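Ticket 388: Label printer drops off the network after idle period, Skindstead site

Status: Resolved
Opened: 2025-07-12
Assigned to: Diarmuid Flanagan
Category: Network / Printing 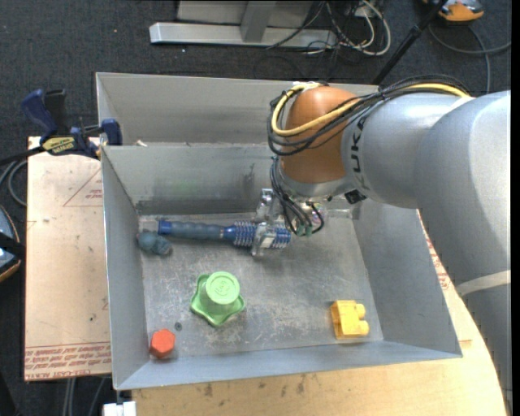

Reported problem

The label printer at packing station 2 stops accepting jobs after it has been idle for a while. Jobs sent from the Mustine order system sit in the queue with the status "Sending" and then change to "Error." Power cycling the printer clears the fault. The queue then releases everything at once, including jobs the operators have already resubmitted, and duplicate labels come out.

The printer at station 1 is the same model on the same firmware and does not show the fault.

Environment

Print server: virtual machine, one queue per printer, standard TCP/IP port, raw protocol, port 9100
Printer: thermal transfer, wired Ethernet, address by DHCP reservation
Switch: Salik access switch in the wall cabinet, ports 20 (station 2) and 19 (station 1)
Order system: Mustine, sends jobs to the print server only

Log

Entry 1
Waited for the fault to occur. Printer front panel showed Ready. Ping from the print server: request timed out. Ping from a laptop on the same switch: also timed out. Link light on the printer was on. Switch reported port 20 up, 100 Mb full duplex.

Entry 2
Replaced the patch cable between the wall outlet and the printer. Fault came back the same afternoon. Old cable tested good on all pairs and was put back in the spares drawer.

Entry 3
Checked the DHCP server. The reservation for station 2 is present and matches the MAC address on the printer's configuration label. Lease time on this scope is eight hours. No duplicate address warnings. Ruled out an address conflict by unplugging the printer and pinging its address: no reply and no ARP entry.

Entry 4
Compared settings between the two printers by printing both configuration labels. Differences found:

Darkness setting (not relevant)
Sleep timer: disabled on station 1, 42 minutes on station 2
Web interface password (not relevant)

Disabled the sleep timer on station 2, saved and restarted. Left ticket in monitoring.

Entry 5
Fault returned overnight with the sleep timer disabled. Confirmed on the front panel that the setting had been kept. The timer is not the cause, or not the only one.

Entry 6
Compared the switch ports. Port 19 has a plain access configuration. Port 20 has energy-efficient Ethernet turned on and a port security entry with an aging time, type inactivity. Maximum addresses: one. Violation mode: protect, so dropped frames are not logged. This explains the lack of anything useful in the switch log.

The port security table for port 20 listed a MAC address that does not belong to the printer. Looked it up in the asset list. It belongs to a Rojanasak handheld scanner dock.

Entry 7
Traced the wiring. The wall outlet at station 2 feeds a small unmanaged switch under the bench, with the printer and the scanner dock both connected to it. When the printer is quiet long enough, its entry ages out and the dock takes the single allowed address. Frames from the printer are then dropped. Restarting the printer only worked when the dock's entry had also expired, which matches the operators' comment that they sometimes had to restart it twice.

Cause

Port security on port 20 allowed one MAC address. Two devices shared the port through an unmanaged switch.

Fix applied

1. Ran a separate cable from the scanner dock to the spare outlet at station 2 and patched it to port 21.
2. Removed the unmanaged switch.
3. Changed violation mode on all station ports from protect to restrict, so that drops are counted and logged.
4. Turned off energy-efficient Ethernet on port 20 to match port 19.
5. Set the sleep timer on both printers to disabled.
6. Cleared the station 2 queue before bringing the printer back online.

Verification

Left the printer idle overnight and sent a test label from Mustine first thing in the morning. Label printed without delay. Violation counter on port 20 was at zero. Repeated over a full weekend with the same result.

Open items

Duplicate labels after a queue stall are a separate issue. Mustine does not check whether an earlier job is still pending when the operator presses Reprint. Raised with the vendor. Until there is a patch, operators should check the queue window before reprinting.

Update the cabinet drawing to show port 21 in use.

Closed by D. Flanagan.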